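Home | Our Toys | Borrowing | Hours | Contact

Questions we hear a lot at the Lesodora Toy Library

How does borrowing work?
Your family picks out up to 4 toys at a visit and keeps them for three weeks. If your little one is in love and you can't bear to bring something back yet, just call and we'll gladly renew it, as long as there isn't another family in line for it. We have 3,145 toys and games on the books now, so there is always something else to try!

What does it cost?
Membership is $47 a year for the whole household, grandparents included. If that's a stretch right now, please have a word with Roxana Benavides at the desk - she can set you up with a reduced rate, and there's no form to fill out.

Do you have plain old blocks?
Oh, lots of them, and they're still the things that go out the door fastest. Ask for the colored cubes if your child is just starting to line things up, or the big Taipe set (200 pieces, and heavy, so bring a sturdy bag) if you have a castle builder at home.

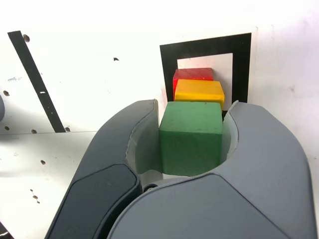 What happens if we lose a piece?
Please don't lose sleep over it. Tell us when you bring the toy back, and we'll note it on the tag and give you a month to look under the couch. Small pieces are free to replace, and for bigger ones we ask for a couple of dollars.

Can I donate toys we've outgrown?
We'd love that, provided they're clean and complete. Monday mornings are best, when Gilberto Yupanqui is in the back room and has time to go through the box with you. We can't take stuffed animals or car seats.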